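4.2 Rules for handling edged tools

The Drellgate rules began as 16 lines on a shared page and had grown to 70 by October, at which point we suspect they were being admired more than read. We cut them to 12. Most of the casualties said "take care" in different words, and a controller has no setting for care.

Of those that survived, the one most often argued over is Rule 4: the arm may not close on a tool until it has settled which end is the handle. Salminen's earlier guidance left this to the grasp planner, which was content to pick up a blade if the blade was nearer. Under our wording an unsettled answer counts as a refusal, and the trial is logged as such – a refusal is dull, but it can be repeated.

Figure 3. Simulated countertop with an orange-handled tool, as used for Rule 4. 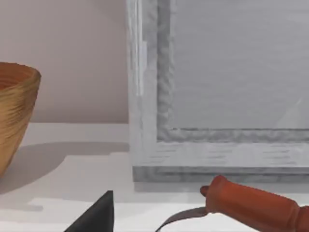

Rule 5 deals with approach. The fingers should come in over clear counter and slow down before contact, even in simulation, where the only thing at risk is the schedule. We ran 100 trials per rule in Pramavix, with the speed limit set in one place so that it could not be quietly raised in another.

Rule 6 forbids using other objects as a backstop. Faditz allows this for boxes and tins, and we have no quarrel with it there. Anything that might be glass is treated as glass until the object list says otherwise, and the object list is checked before the run.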